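Why the Hand Would Not Let Go

Robots that work in factories usually pick up hard things. A metal box has the same shape every time. Cloth does not. It bends, slides and bunches up, and a robot hand that grips it can get into trouble. This page is about one kind of trouble, called a failed release.

What the hand was supposed to do

A robot hand named Zakura was learning to tidy a table at the Ristorby workshop. One job was to fold a placemat in half. The steps were short:

Move to the edge of the mat.
Close the fingers.
Lift and carry the edge across.
Open the fingers.
Move away.

A person can do this without thinking. A robot has to be told when each step is finished, and it needs a way to check.

What went wrong

One morning in January, the hand closed on the mat, carried the edge across and got the command to open. The fingers opened a little and stopped. The program went on to the next step anyway. The arm moved away with the mat still caught between two fingers, and the mat pulled a cup off the table. The cup broke.

Nobody was hurt. The workshop has a rule that people stay behind a yellow line on the floor while the arm has power. The engineer in charge, Sigrun Lunde, pressed the stop button and wrote down the time: 10:50.

What is a stop button?

A stop button is a large button, usually red, that cuts the power to the motors. It has one job. It does not ask the computer for permission, so it works even if the computer is confused. Every robot arm should have one that a person can reach quickly.

Finding the fault

When a machine fails, engineers try to make it fail again on purpose. This is called reproducing the fault. If you can't make it happen again, it is hard to know if you have fixed it.

Lunde's team took away everything breakable and ran the same fold again and again. The hand let go properly most of the time. On run number 136 it got stuck, and this time the team was recording the signals from every finger joint.

The recording showed two faults.

The first was in the finger. A loose thread had wound itself around a joint. The motor pushed, the thread held, and the joint stopped before the finger was fully open.

The second was in the program. It waited for 2 seconds after sending the "open" command and then moved on. It never checked where the fingers were. The program assumed that two seconds was long enough – and for a clean finger it was.

Either fault alone would have been a small problem. A stuck finger is safe if the program notices it. A program that does not check is fine until a finger sticks. Many accidents with machines happen this way, with one fault hiding behind another.

How it was repaired

The thread was cut out and the joint was cleaned. A thin rubber sleeve, made by a company called Geagea, now covers the gap where threads could get in.

The program was changed too. After the "open" command, it reads the joint sensors. A joint sensor measures how far a joint has turned, a bit like the way you know your elbow is bent with your eyes closed. If all the fingers report that they are open, the arm may move. If one does not, the arm stays still and a buzzer sounds.

The team also lowered the pulling limit. If the arm feels a pull stronger than the limit, it stops. The old limit had been chosen for lifting boxes and was much too high for a placemat.

Testing again

The new program was tested on the same job. Before each test the mat is laid flat and the joints are inspected for threads.

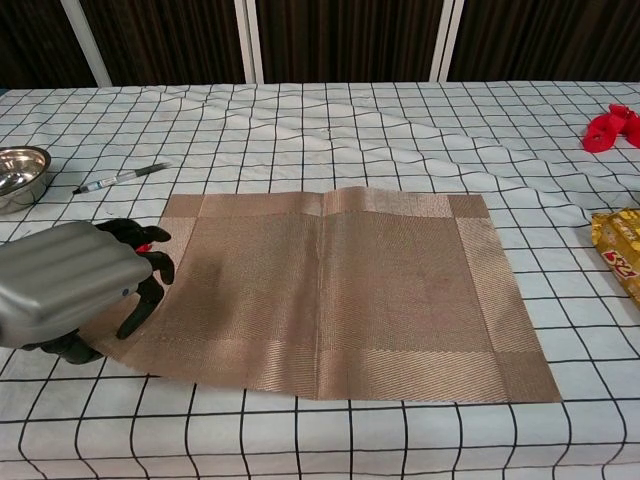
A robot hand with black jointed fingers at the left side of a woven placemat. Look for the lifted cloth near the lower left corner.

The hand completed 2,950 test folds. The buzzer sounded in 50 of them. Each time, the arm stayed where it was until someone had switched off the power and looked at the fingers. That is slower than before, and the team decided to accept it.

Words to know

Fault: something in a machine or program that is not as it should be.
Joint: a place where two parts meet and can turn.
Release: to open the fingers and let go.
Sensor: a part that measures something and reports it to the computer.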